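Articles > Volume 12 > Monitoring and Diagnosis

4.2 Ranking Candidate Metrics

When a session is flagged, Griveder compares its metrics with those of healthy sessions from the same client version. Each metric receives a score based on how far its distribution has moved, and the 5 highest are shown to the operator. Metrics with fewer than 50 samples in the window are left out. We tried a lower cutoff, but short sessions then filled the list with noise.

The scores are not corrected for correlation. Packet loss and retransmission count often appear together, and operators at Widard told us they preferred seeing both – one confirmed the other. Grouping is left as a display option. 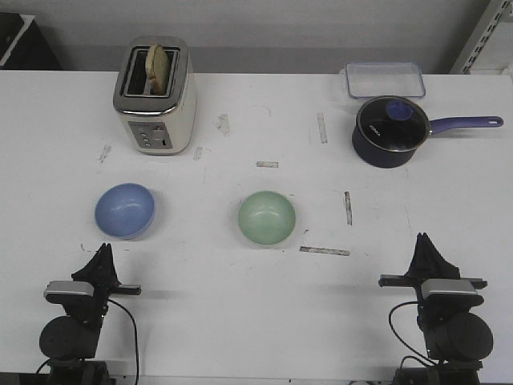
Figure 3. Tabletop with a toaster, two bowls, a saucepan and a clear plastic container.

4.3 Operator Study

We asked 12 support engineers to work through past complaints, first with manual filters and then with the ranked list. Complaints came from the Radebe archive and were assigned at random. Noemí Mendoza labeled the root causes before the study began and did not take part in the sessions.

Engineers could open the raw logs at any time. A case was closed when the engineer named a cause or gave up.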